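Walk-through before the open day, November. Room 2, Histel building. Done by Nia Landeg, started 8:15, doors at 10. Going fast so excuse the spelling.

- [x] Exits clear, both doors open all the way
- [x] Extinguisher tag current (no. 254)
- [x] First aid kit – restocked, no burn gel, fine for today
- [ ] Floor tape at the demo table. Peeling at the corner by the window. Redo before 10
- [x] Extension cords off the walkway
- [ ] Visitor sign-in sheet. Printed the wrong one, says Gelum. Need the Wamix group on it, 26 names

**Demo table, cup handling**

- [x] Jaw screws snug on the hand-held grippers
- [x] Pinch point talk given to presenters. Rocha wants it repeated for vistors, agreed
- [x] Paper cups only, no glass, no hot drinks at the table
- [ ] Long hair / lanyards – need a sign, presenters keep forgetting

Ran the cup handoff a few times with the presenters. 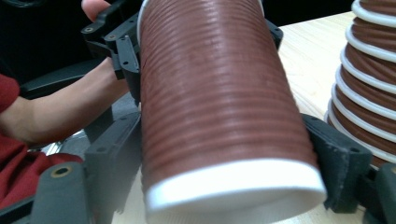 Fingers stay on the handles, not near the jaws, whenever a kid is trying it. One visitor at a time, presenter within arm's reach. If a cup gets crushed just toss it, don't let people fish it out.

**Room**

- [x] Max 66 people, count at the door
- [x] Lights ok
- [ ] PA speaker buzzes. Not a safety thing but anoying, and people need to hear the stop call

Open items go to Rocha by 9:30. Tape first, then the sign. Will recheck the tape at lunch.

N. Landeg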